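Section 3: Setting up a screening room

1. Switch on the Merklow projector and let it warm up.
2. Open the guest list and enter the names of the cast, family and press.
3. Set the start time, then press Save.

Note: Lists with more than 338 names need the larger hall – change this under Venue.

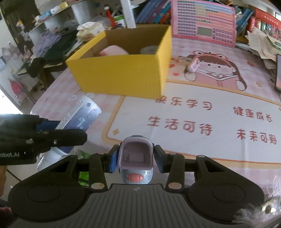 Fig. 3. Small toy, tablecloth behind.

4. Run the trailer with the house lights down.

Caution: Do not unplug the drive while the film is loading. The copy will have to be sent again.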